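Vega Peñalver
Wednesday, July 20, 2022

Handout 4: The sabbatical year and the release of debts

Leviticus 25 deals with the land, Deuteronomy 15 with debts. Read both before the session and keep the two apart in your notes. The land rests in the seventh year; what grows of itself is left for owner, servant and stranger alike.

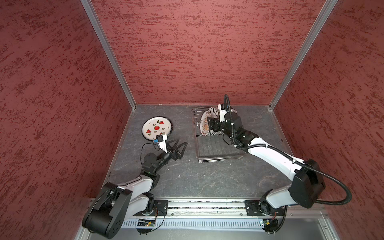
Food grown in that year raises the question of holiness of produce. Later rabbinic rulings treat fruit as food to be eaten in the ordinary way, with no trade in it and no waste. A slice of melon, like the red watermelon ones printed on the white plate, would come under the rule for produce — peel included, as long as it is fit to eat. Compare the Wollik reader, section 166.

Debts follow a separate rule. Deuteronomy 15:9 warns against refusing a loan as the seventh year draws near. The prosbul, ascribed to Hillel, passes the debt to a court so that it may still be collected.
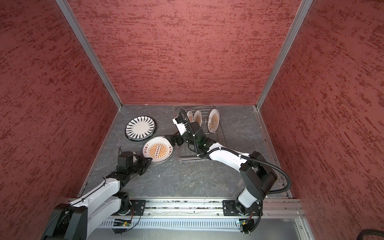 Fig. 2. Round plate, white centre with black rays on the rim.

For April's group: the essay on Mishnah Shevi'it 10 is now 700 words. Use the Dutis translation — the Lill text omits the notes.

Contact: V. Peñalver, Ulow Study House. Copyright 2022. Back to top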